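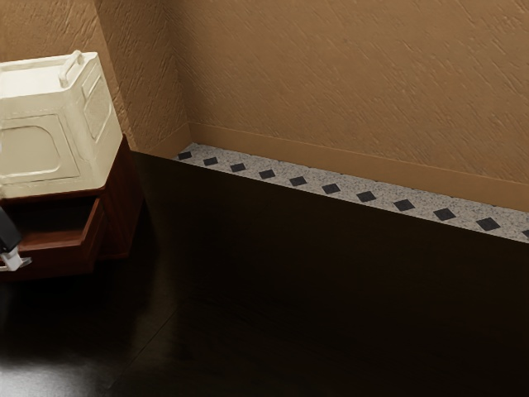

Le tiroir s'ouvre, le bras ne s'arrête pas. C'est à peu près tout le problème, et il a coûté deux mois à l'équipe d'Akum. Halima Biwott, qui suit les essais de manipulation, nous reçoit entre deux réunions. Vingt minutes, pas plus.

« En simulation on avait 1 942 ouvertures de tiroir notées réussies. Très content, tout le monde. Et puis quelqu'un regarde les efforts. »

Les efforts, justement. Le score ne mesurait que la position du tiroir. Arrivé en butée, le bras continuait à tirer, jusqu'à 400 newtons au poignet dans certains cas. Le meuble simulé, lui, ne bougeait pas d'un millimètre : fixé au sol dans le fichier, un réglage oublié.

Sur le banc réel, en avril, le meuble n'était pas fixé. Premier passage correct. Au deuxième il bascule vers l'avant avec ce qu'on avait posé dessus. Personne de blessé — Przemysław Olszewski se tenait derrière la barrière, la main sur l'arrêt d'urgence. « J'ai appuyé tard, dit-il. Je croyais que la limite logicielle allait prendre. Elle était réglée à 700. Une valeur de mise en service, jamais redescendue. »

Qui l'avait laissée ? Biwott hausse les épaules. « On a cherché, un peu. Le fichier venait de Lolley, l'ancien projet, on l'a copié comme ça. Chercher un coupable ça m'interesse moins que de savoir combien d'autres valeurs on a recopiées. »

Depuis, limite à 90 newtons, et le meuble peut se renverser en simulation aussi. Les scores ont plongé. Les scènes ont été reprises une par une, avec une charge posée sur le dessus et un critère en plus : le bras doit relâcher dès que la résistance monte. Begoña Alcaraz, qui a réécrit cette partie, n'est pas encore satisfaite. « Il lâche trop tôt sur les tiroirs qui frottent. Il prend un point dur pour une butée. Du coup il abandonne à mi-course et il faut relancer. »

Et le retour au banc réel ? Pas de date. Olszewski demande une coupure indépendante du logiciel, câblée, avant tout nouvel essai. Biwott est d'accord, le budget moins. « On attend la pièce. En attendant on rejoue les anciens enregistrement, on regarde les courbes d'effort. On aurait du commencer par là. »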